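Let the club grade in simulation first
Opinion, August 2026

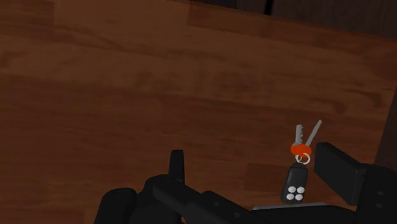 Keys and fob between the gripper fingers, simulated wooden table.

The Medrano student robotics club should require every team to pass its grasping task in simulation before booking arm time. I have argued this since November, and the usual answer is that simulation makes students lazy. My experience with the Stirura team points the other way.

Their task this term is to pick up a set of keys. It is a bad object for a gripper: two keys at different angles, an orange holder, a split ring, and a fob with four buttons. A wooden block has one pose to estimate. A key set has several parts joined by a ring, and the parts need not move together.

On the real arm, a team gets 2 hours per booking. Much of that goes to setup and resetting the object by hand. In the simulator they ran 300 trials over one evening, changed the approach angle, and ran 50 more. They could then state which failures came from the planner and which came from finger placement. Teams that started on hardware could mostly report that the object slipped.

There is a fair objection. Contact models are poor at small metal parts, and friction values are often guesses. A 95 percent success rate in the simulator should not be read as a forecast for the arm. I would not accept it as a final result, and the Ullodetti Cup rules do not accept it either.

What the simulated pass does show is that the code runs, the frames agree, and the team has written down its assumptions. Those are the errors that waste bookings. Friction can be measured later, on hardware, by people who know what number they are looking for.

The cost is one shared workstation and a scene file per task. The club already has both.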